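Gallery: Small Rack on a Wooden Table
Purkby Workshop Notes / Photos / Network
June 7, 2025

The tabletop rack has been at the Purkby workshop since November. It came out of the old Skillano office when that room was given up, along with a box of patch cables and a folder of floor plans that no longer match anything. For most of the winter it sat on the floor under a coat rack. This spring it was moved to the table so that the cabling could be redone and the spare parts sorted, labeled and put back in mailers.

This gallery page covers the table work. The wall cabinet and the storage shelf are on their own pages, under Network and Storage in the menu. Click the picture for the large version.

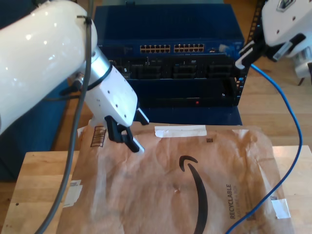

748 words

Blue rack chassis with the switch across the top, one light blue plug in place and its cable running down over the table. The mailer in front is a wrinkled one, lying flat.

Notes on the switch

The switch has its ports in two banks of twelve. In the Skillano office the left bank was for desks and the right bank was for everything else: printers, the door phone, two access points and a clock that nobody had the password for. We kept the same split on paper. It makes the old label sheet usable, and the label sheet is the only record that came with the rack.

All the patch cables were pulled out before the move and sorted by length on the floor. There were 65 of them. Many were far too long for a rack this size, which explains the knot behind it in the old office. The long ones went to the storage shelf. The short ones are being tested and put back one at a time, with a label on each end before it is plugged in.

The blue cable is a long one. It stays for as long as the rack is on the table and will be swapped for a short one when the rack goes into the cabinet. If you are working at the table, please leave it where it is and move your own things around it.

Notes on the rack

The rail beside the chassis has square holes, so it takes cage nuts. We had a jar of round-hole screws and no cage nuts at all for the first month. A bag of 16 came from Blomqvist, the hardware place on the canal road, and they have been enough so far. Put leftover nuts back in the jar with the yellow lid -- not in the screw drawer, where they get into the slide and jam it.

The row of black bays under the switch is listed on the old inventory as "modules, misc." There is no better description anywhere in the folder. Leave them seated until someone has had time to write down what is in each one and in what order.

The small red light on the blue panel is not in the inventory either. If you know what it reports on this model, add a line to the paper log next to the rack.

Notes on the mailers

Brown paper mailers are kept flat in a stack and used again for small parts. An Amazon one is fine. The logo side goes down and the label goes on the plain side, where marker shows up better. Wrinkles do not matter, but check the seams. A torn seam is how we lost a set of rack screws under the radiator.

What goes into a mailer:

Patch cables, up to five, coiled and tied
Blank panels, with their screws taped to the back
Power cords, one to a mailer
Paper manuals, if they match something we still own

What does not go into a mailer: anything with a bare circuit board, anything with a battery, and wall adapters. Those go in the gray bins on the Dreneria shelf.

Write the contents, the length if it is a cable, and your initials. Older mailers have a stock number starting at 198. We stopped numbering them when the list was lost, so ignore the number and go by the writing.

The table

The table is light wood and marks easily. Set the chassis down on its base and lift it to move it, with one person on each side. Dragging leaves lines in the finish. There is already a set of them near the window end, from the day it was brought up from the floor.

Still to do

Relabel the right bank
Find the second rail for the wall cabinet
Sort the power cords
Return the borrowed crimping tool to Blomqvist

More photos will be added to this page after the move to the cabinet. Corrections to the port list can be left in the paper log or sent through the contact form.

Previous: Storage shelf
Next: Wall cabinet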